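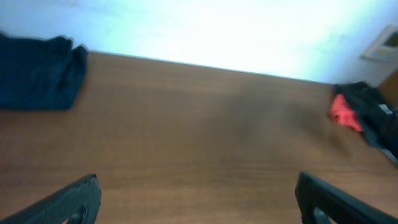

Photos: Flidside house journal, laundry table gallery

I have been promising a few of you a look at the folding table ever since we moved the laundry upstairs at Flidside, and it has taken me until March to get to it, so thank you for your patience (and for the kind notes!). The table is a Bundgaard, bought secondhand, and it's the piece of furniture I would rescue first. It's wide and flat and brown, the grain runs the long way, and it goes right up against the white wall so that socks have one less side to fall off. Before this we folded on the bed, which meant that at 4 in the afternoon there was a neat pile and by bedtime it was on the floor again.

I oiled the top with a tin of Paltum over the winter, two thin coats with a good long wait in between, and I'm very pleased with how warm the color came up. If you try it on your own table, please do rub off the extra with an old T-shirt, and then leave the thing alone overnight, however much you want to put something on it.
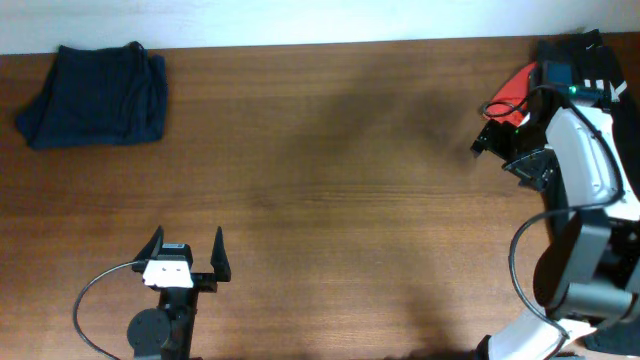 Navy cloth, folded and set up in the back corner, with plenty of wood left in the middle to work on.

My one real habit is keeping the middle clear. Piles go to the edges, and whatever is being folded gets the center all to itself. I like to lay a piece flat and smooth it outward with both palms before making the first fold, and I go slower with anything soft, as soft things love to slide. Dark clothes get a load of their own here, so we often have a whole table of navy and black, and I've come to find that rather handsome against the wood. 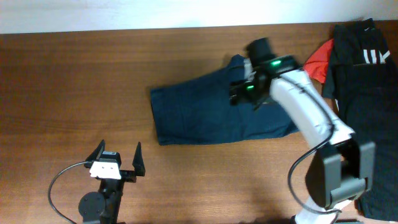 The navy piece spread out, a fold of it held in the gripper, and the dark stack at the right with white stripes on top and a bit of bright red peeking out.

Next month I'll show you the Gridstead shelves where all of it ends up, once I've tidied them enough to be seen.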